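Guna help desk
Ticket: Left arm stalls partway through door swing
Opened by: Mirko Benedetti, Majali Robotics Club
Date: August 2021
Software: Troler, two-arm setup
Status: Solved

Hi all! We're the student club at Majali and this is our first ticket, so tell me if I leave something out. Our summer project is a kitchen routine with two arms: open the microwave, put a cup in, close the door, press the start button. We've been at it since May and most of it works, which still makes me grin every time.

The part that doesn't work is the door. The left arm hooks the edge of the door and starts to swing it, and then partway round the wrist stops dead. Troler logs "following error, joint 6" and holds position. The right arm doesn't fault. If I clear the error and jog the left arm by hand, it carries on like nothing happened. 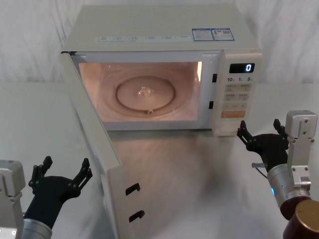 Our limit for joint 6 is set to 2000, the value that came in the starter profile. I didn't want to raise it blindly with students standing next to the table, so here's what we tried first.

Slowed the whole door motion down to 30 percent. It still stalls, only later in the swing.

Swapped the cable on the left wrist with the spare. No change.

Ran the same path in the air with the oven moved away. No fault at all, and we let it loop all through lunch. That was a fun lunch.

Re-taught the path from scratch with two different students driving. Both versions stall, but in different spots. One of them got the door all the way open twice before it faulted, so I know it can be done!

My guess is that the path pulls in a straight line while the door wants to go in an arc, and the wrist ends up fighting the hinge. I'd love to hear if that sounds right before we redo everything. The log is attached, along with our profile file. 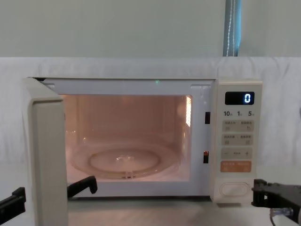 Verent wrote back the same evening that the hinge idea sounded right, and that the log backed it up: the error on joint 6 climbs smoothly all the way to the limit, where a bad cable would give you spikes. Leave the limit alone for now, the reply went on, and check where your hinge point is set in Troler. If the oven has been moved since you taught it, the arc is centered on the wrong place and the arm will push sideways into the door.

Well, guess who moved the oven. We slid it back on the table to make room for the cup and never touched the hinge point. I felt silly and delighted at the same time.

So the next session went like this. We closed the door, brought the arm up in front of the oven with the fingers open, and taught the hinge point again from there. We also put tape marks on our checklist as a must-do, so the oven goes back to the same place every time. 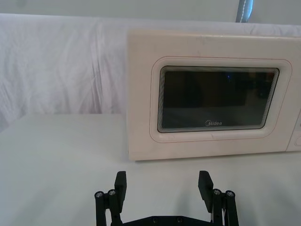

Wrist camera view with the fingers open and the oven door closed.

First run after that, the door opened in one smooth swing and the whole room cheered. Second run, same. We put the speed back up in small steps and got one more fault near full speed. Verent suggested raising the joint 6 limit to 3000 for the door motion only and keeping 2000 for everything else, and with that in place we haven't seen the error again.

One leftover, in case it helps someone searching: if you change the limit in a motion profile, save it and restart Troler before you test. We didn't the first time and spent ages testing the old number.

Cup placement is next. The students already want to try it with water in the cup, and I've said we'll do it dry first. Thanks so much, you can close this one!

Ticket closed by requester.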